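Skusevside Students Put Two-Armed Robot to Work on Cloth

SKUSEVSIDE — Students in the Esard robotics club will show their two-armed cloth handling project at the Imuser student competition in July.

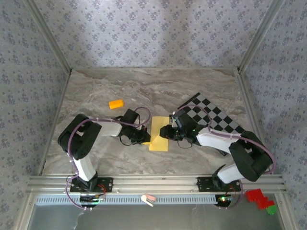
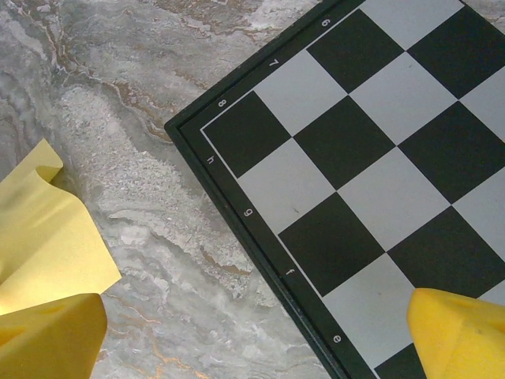
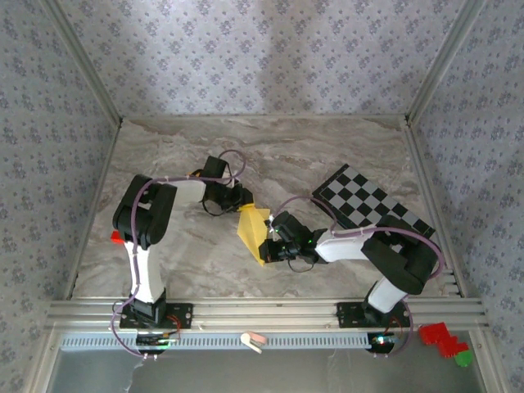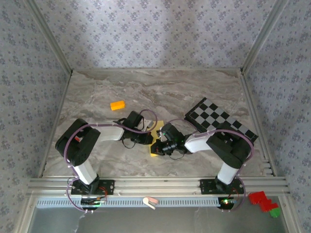

The Esard club's robot arms at work with a piece of yellow material.

The team has logged 391 practice runs so far. "Cloth never lands the same way twice," said club leader Kerttu Lappalainen.

Contact: Heikki Lindqvist, Esard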